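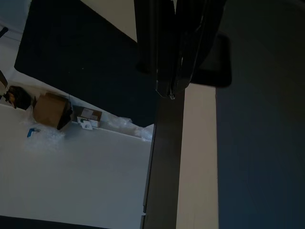

Section 4. Clearing a Table with the Teltano

Before you start, a word on expectations. Teltano can put away a good part of what collects on a table. It cannot yet do it faster than you, and it has no opinion on what counts as trash. That part is still your job.

1. Take out anything clear. Bubble wrap and plastic bags confuse the depth sensor, and the arm will close on air with great confidence.

2. Set the speed to Low. There is a High setting. Save it for the demo you give your brother-in-law.

3. Open Laxdal on your tablet and choose Chores, then Clear Table. Name each item and pick where it goes. Anything you skip is filed under "Later," as in most homes.

4. Press Start and stand back one full arm's length – the robot's arm, not yours.

CAUTION: Do not reach in to help. You will want to.

NOTE: In our August trials Teltano was given 126 small household items and put 32 of them in the right place without a second try. Boxes went best. Flat things went worst, phones above all, and keys depend on how they land.

5. If a grip fails three times, the arm parks itself and shows code 322. Move the item an inch and press Resume. 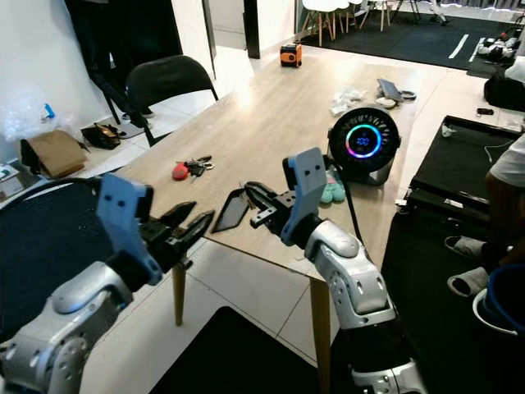
Jui-lin Tai, who wrote in after the first edition, put it less kindly: "I can clear my own table in the time it takes to name everything on it. Call me when it does the naming."

The naming step gets shorter in the next Laxdal update. For now, saved items carry over from one session to the next, up to a limit of 900.

6. When the run ends, check the floor.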